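Notebook, March, iced lemon drink, copycat attempt 4

Zubaida wants the Rojanasak cafe's frozen lemonade on our menu by summer. She's been talking about it since her trip. I have not had the original, so I'm working from her memory and two recipes from the internet that disagree on nearly everything.

Started 9:40 am. Batch size 2,000 ml. Syrup at 400 g sugar, same as attempt 3, which Wiroj called "fine" and didn't finish. Juice strained, zest steeped in the syrup off the heat, then out.
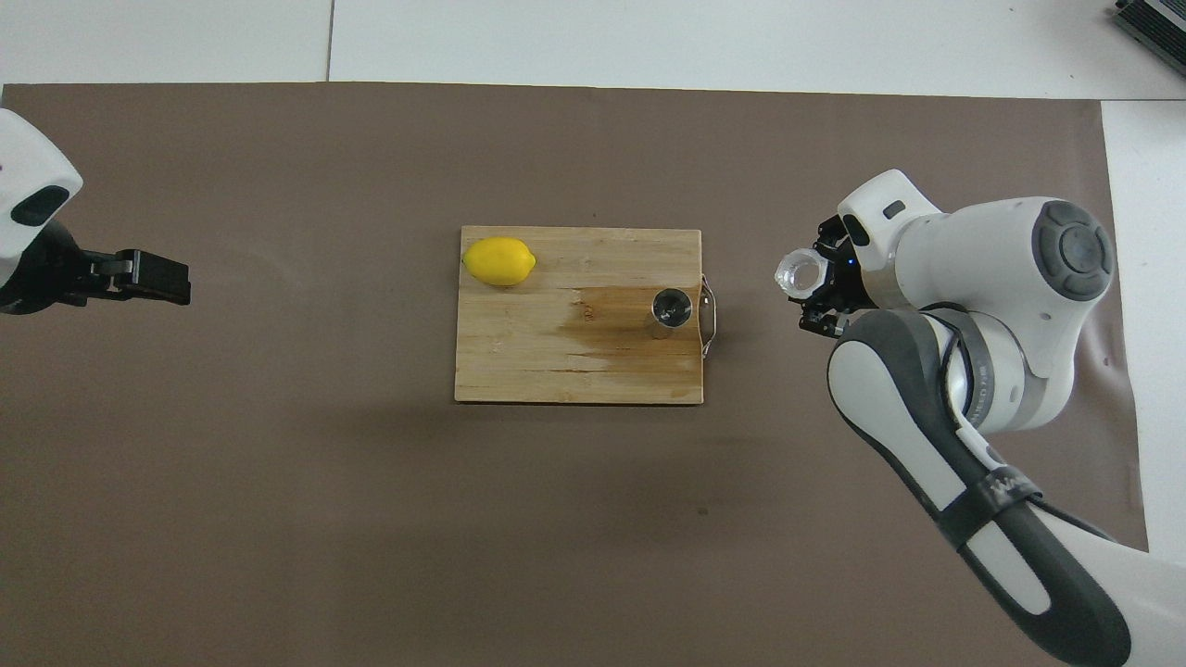
Board with the wire handle, dark patch on the right half.

The Drolik blender handles the ice better than the Remard did, I'll give it that. The claim that it makes "snow" is a stretch. I got slush with gravel in it on the first run and slush on the second. Pulsing made more difference than the speed setting.

Salt: one recipe swears by a pinch. Made two cups, one with and one without, and had Wiroj taste them blind. He picked the salted one, then picked the unsalted one when I swapped the order. So I don't believe in the salt yet.

Zubaida says the real one has condensed milk. The second recipe says egg white. I doubt both – her description keeps changing, and the recipe's author also claims it keeps its texture for an hour on the table. Mine had split in the glass long before that.

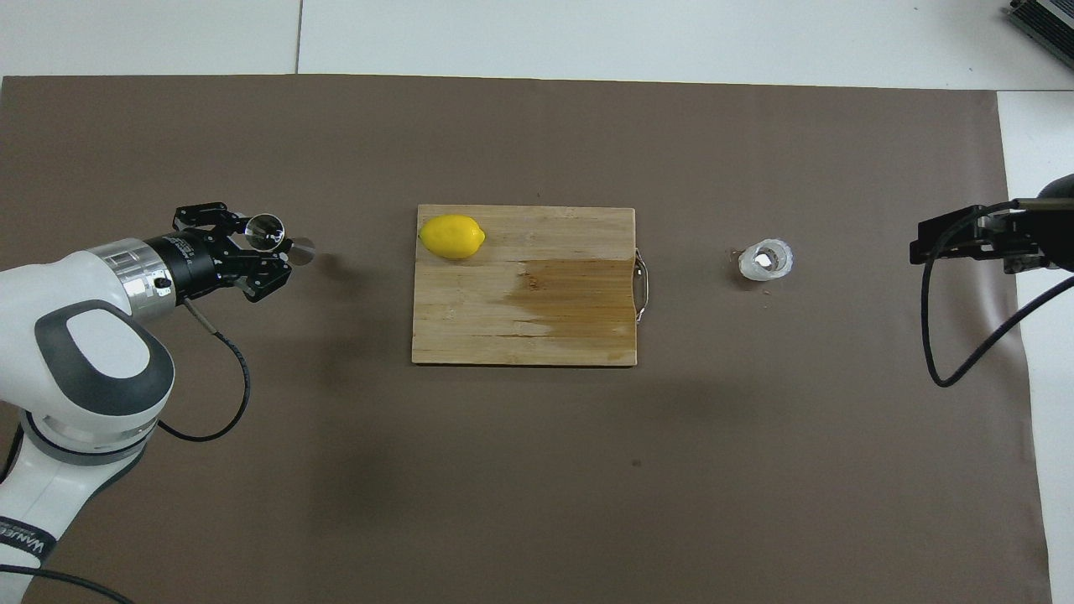

Weight of the full batch with ice came to 2,563 g on the Kostov scale. Wiroj got 395 g for a poured glass, and that's too big for anything this sweet. I'd go smaller before I cut the sugar, as cold dulls it anyway.

Next time: freeze half the syrup mix in trays and blend that in place of plain ice. Try condensed milk in one cup only, so we can stop arguing about it. Ask Zubaida if she has the cafe's menu or just the story. Blender gasket needs a look, it dripped on run two.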